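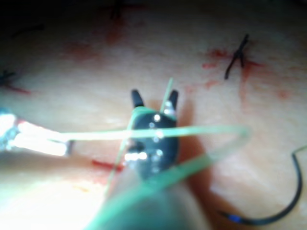 Slide 1: green thread, close up

Welcome everyone! Start with the question: who here has sewn on a button this year? (Wait for hands.) Tonight is all about thread, and I could go on for hours, but I've got 11 slides.

Linen first. Pass round Deisy's two hanks, one waxed, one plain, and let people tug them. Lovely squeak off the waxed one! 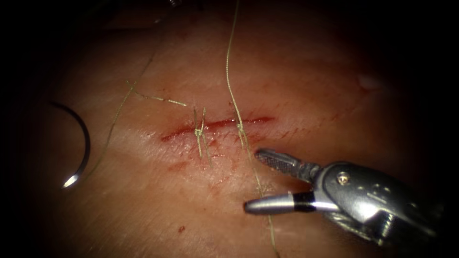

Then on to silk, my favourite. Tell the story of Segundo's grandmother reeling cocoons in the kitchen. Pause for questions, then cotton.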